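Keeping the arm honest: a morning with Danai Antoniadis

I got to Nelska at half past eight and Danai was already on her back under the bench with a torch in her teeth. She waved a foot at me. The kettle was on the filing cabinet, she said (more or less), and would I mind the cable.

Danai looks after one robot cell. There are others in the building, but this one is hers, and has been since the bolts went in last January. It's a single arm on a steel pedestal, it reaches across a table, and it moves kitchen things about: fruit into a bowl, bowl on to a board, all day long. I'd wanted to write about who keeps a thing like that going, and everyone I asked gave me her name.

"People think I program it," she told me once she'd come up for air. "Esther programs it. I'm more like the person who does the brakes on your car."

So what does she do? Mostly she checks where things are. The arm knows its own position very well and the table's position only because somebody told it, and tables drift. Bags get leaned on them. The cleaner's hoover gives one a nudge. "It was out by 4 millimetres when I came back from my holidays," she said. "You wouldn't see it. The gripper saw it, it was pressing its fingertips into the worktop every time it went for something low."

She measures from a pin in the pedestal to a dot of paint on the near corner of the table, and the number she wants is 435. She has it written on the wall of her locker, on the lid of her toolbox and, I noticed, on her lunch tin. If the tape says anything else she loosens the feet, shoves, and measures again. I had a go at the shoving and it is a lot heavier than it looks!

Then there's the gripper. The pads on the fingers are a soft rubbery stuff she buys in sheets and cuts herself with a craft knife. They wear at the tips first, go shiny, and after that anything glazed starts to slip. She used to change them when something got dropped. Now she changes them every 17 shifts, whether they look tired or not, and keeps the old ones in a jam jar so she can see how they've gone. I asked if I could keep one and she thought about it for longer than I expected before saying yes.

"Wipe them with a damp cloth, nothing stronger," she said. "Edgars used the spray for the windows and we had streaky pads for a week."

Edgars Tamošiūnaitė, at the next bench, said he'd been hoping that wouldn't come up.

The trickiest repair so far was the wrist cable. The arm would stop dead, always on the same turn, and come back as good as gold when you restarted it. Danai swapped the connector. She swapped the controller board with a spare from the Plandville site, which meant a long drive and a sandwich she still complains about. In the end she sat beside it with her hand on the cable sleeve (power off, turning the joint by hand, she was very firm that I should put that in) and felt the kink. The clip was too tight. It had been pulling the same few strands back and forth since the day it was fitted.

"I was so cross," she said. "Two pounds' worth of cable. I'd rather it had been something expensive."

There's a looser clip on it these days, and a loop of slack as wide as her palm. 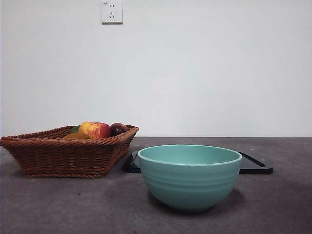 Page last changed: January, by A. Zúñiga

The bit I hadn't thought about at all was the table itself. Danai sets out the wicker basket with the fruit in, then the black board, then the big green-blue bowl in front of it, and she's fussy about the bowl. It has a small foot and a wide mouth, so if the arm catches the rim it wants to tip. She checks the height it comes in at with the arm on slow, one finger on the stop button, and only then lets it go at working speed.

The worktop is speckled grey and doesn't shine much, and she likes it for that. The old one was glossy white and the camera software kept getting muddled by reflections. The board is still a bit glossy for her taste. "I've asked for a matt one. I've asked 3 times."

I wondered whether she ever gets fed up with it, the same reach over and over. She shrugged and said she listens to it more than she watches it. There's a hum from the shoulder joint that goes up slightly when the grease is getting old, and she can hear it from the corridor. Carolina Cardoso, who shares the office, can't hear it and thinks she's making it up.

"Come and listen," Danai said to me, so I did, with my ear a sensible distance from the guard. I couldn't hear it either. She booked the grease for the following morning anyway.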